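Hand-held gripper sessions: the questions I get most
Kept by Tharun Arumugam, Flanico demonstration group
Updated 22nd September

Do I have to read the whole house standard first?
No, but please read section 4. It's the bit on grasping soft things, and most of the clips I send back break something in there.

How do I grab a plush toy properly?
Bring both fingers in low and let the pads do the work. Bunched fabric is fine, you don't need to smooth it out first. What I don't want is a felt spike or an ear as your only hold – take a decent fold of the body.

How hard should I squeeze?
Less than you think! If the pads are flexing, ease off a bit. Severin Moser squeezes everything like a lemon and we've had a good chat about it.

What counts as a clear start or finish?
Fingers apart, nothing between the pads, and plain tabletop in view. Hold still while you count to 3 in your head, then carry on. I know it feels silly, but Brigitta Stöckli cuts the clips and she needs that pause to find the ends.

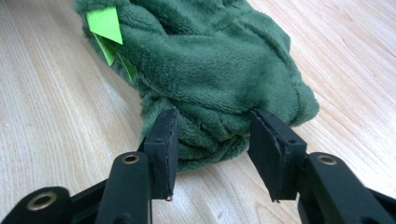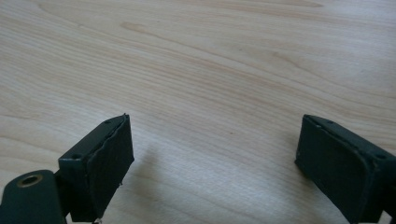 What should I check on the gripper before I start?
Run your thumb along both pads. A bit of scuffing doesn't bother me, and neither does a wavy edge. If a pad slides when you push on it, stop and tell me (don't glue it yourself, please, we've been there). Check the finger screws as well. Lint comes off with a dry cloth – no sprays.

How long can I go before a break?
40 minutes, then put it down and shake your hands out. The old rule said an hour, but we changed it in April after the Harudberg crew complained of sore wrists, and fair enough.

I dropped the toy halfway through. Do I start over?
Nope, keep going. Pick it up again as you normally would and mark the clip as a recovery. We have over 1174 clips now and I'd still like more of those.

Can I use my favourite toy from home?
Ask Verena Hämmerli first. She keeps the object list, and anything that isn't on it gets left out of the set, no matter how nice its colour is.

Who do I email if something's missing here?
Me, or Mechthild Riedl when I'm away.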